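Capítulo 4
O botão e a caixa dele

Vou começar por uma confissão: durante muito tempo achei que botão era assunto de meia página. Aperta, liga, solta, desliga, próximo capítulo. Aí fui dar a oficina de montagem da Plukora, em outubro, com a sala cheia e um saco de peças no meio da mesa, e passei a tarde inteira só falando de botão (a tarde inteira mesmo, o café esfriou). Saí de lá com tanta pergunta anotada que o assunto virou este capítulo.

O que eu quero que você faça antes de ler o resto é simples: pegue um botão de pressão qualquer, desses de painel, e deixe ao lado do livro. Pode ser novo, pode ser de sucata, pode ser o da campainha velha da sua avó. Mexa nele enquanto lê. Botão se aprende com o dedo, e eu vou pedir várias vezes que você aperte, gire, desmonte e torne a montar.

Vamos combinar o vocabulário, porque cada loja usa um nome e depois ninguém se entende. A parte em que o dedo encosta eu chamo de capa. Ela pode ser opaca ou translúcida, e a translúcida costuma aparecer nos modelos que levam uma luzinha dentro. O pedaço que fica embaixo da capa eu chamo de corpo. E a base é o que vem por último. Já vi aluno meu chamar a base de "pé" e o corpo de "pescoço", e confesso que gosto mais assim, mas no livro fico com os nomes sérios.

Depois vem a caixa, que muita gente esquece de comprar! Botão solto na bancada serve para testar, e só. No dia em que ele vai para a parede, para a máquina ou para a mão de outra pessoa, precisa de uma caixa com um furo do tamanho certo. E é nesse "tamanho certo" que mora a maior parte das dores de cabeça deste capítulo. O furo folgado deixa o botão dançando, e o furo apertado faz a gente pegar a lima e estragar tudo em meio minuto (já fiz, já estraguei, já comprei outra caixa).

Meu catálogo da Stimeo, que é um tijolo, traz 1311 itens só na seção de comando e sinalização. Não se assuste. Para os exercícios daqui você vai precisar de dois botões e duas caixas, e vamos usar as mesmas peças até o fim. Se puder escolher, escolha cores bem diferentes. Parece frescura, mas quando a bancada começa a encher de fio você agradece por bater o olho e saber qual é qual.

Falando em bancada: limpe a sua. Eu trabalho num tampo liso, de cor apagada, e tiro tudo de cima antes de começar uma montagem. Peça pequena tem uma vocação enorme para sumir debaixo de manual, de alicate, de pacote de biscoito. Ponho o botão de um lado, a caixa do outro, com bastante espaço entre os dois, e fico um tempinho olhando antes de pegar em qualquer ferramenta. 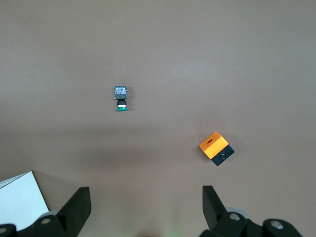 Repare no botão de capa translúcida, meio azulada, com o corpo preto e a base verde. O cubo laranja-amarelado e preto tem um furo redondo no meio da face preta, e é por um furo desse tipo que eu quero que você comece a pensar. Onde o botão entra? Que parte dele fica para fora? Por onde sai o fio? Rocío Escobedo insiste que a ordem deveria ser outra, que primeiro se decide por onde o fio sai e só depois se pensa no botão, porque "furo de botão todo mundo lembra de fazer, e o do fio a gente faz chorando, com tudo já montado". Discutimos isso por mensagem uma noite inteira e continuo achando que para quem está começando o botão vem antes, é mais gostoso. Mas anotei o conselho dela na seção 4.2, e na segunda montagem você vai experimentar do jeito da Rocío.

Um aviso sobre medir. Meça o corpo do botão, que é o que atravessa o furo, e deixe a capa em paz por enquanto. A capa larga engana: a pessoa mede por ela, abre um furo enorme e o botão cai lá dentro, com capa e tudo. Use paquímetro se tiver. Se não tiver, uma tira de papel enrolada no corpo e marcada a lápis resolve bem, e na seção 4.1 eu mostro a conta para passar da volta ao diâmetro.

Separe também um caderno, porque vou pedir desenho. Pode ser feio! Os meus são horríveis e a Estrella Beltrán, que revisou este capítulo, deixou passar todos. Desenhe o seu botão de lado, escreva o nome de cada parte e ponha as medidas que conseguiu tirar. Depois desenhe a caixa com o furo virado para você, no mesmo tamanho, na mesma folha, e leve os dois desenhos para a seção 4.1.

© Prurkura Edições. Todos os direitos reservados | Fale com a editora | Voltar ao topo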